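Have you ever worn something that really matters to you? Maybe a cross, a headscarf or a thread tied round your wrist. Lots of people wear things that show what they believe, and every one has a story!

## Fair rules for everybody

In the town of Plarnport, the swimming pool used to say "no head coverings". That sounds like one rule for all, but it kept some children out of the water. Charoen Inthanon, who is 11, wrote a letter asking the council to think again. Soon 300 people had signed it (even his bus driver!).

The council listened. Swimming caps, turbans and swim scarves are all welcome now. When a rule is changed a little so that more people can join in, we call it an *accommodation*. It's a long word for a kind idea!
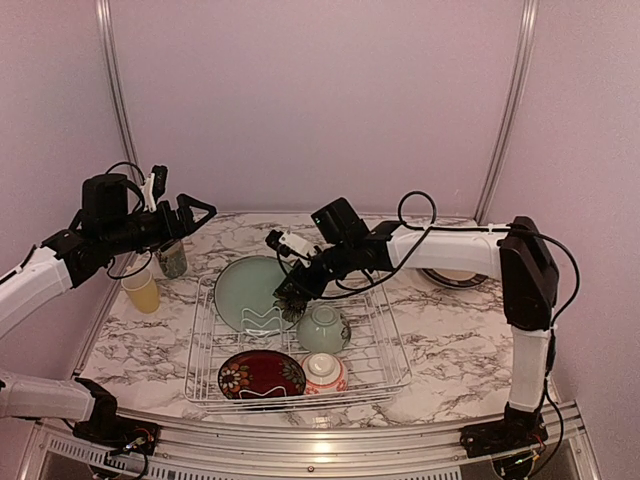 ## Try it yourself

Look at the rules in your school. Could one of them leave somebody out? Talk about it with a friend, then write down how you would change it.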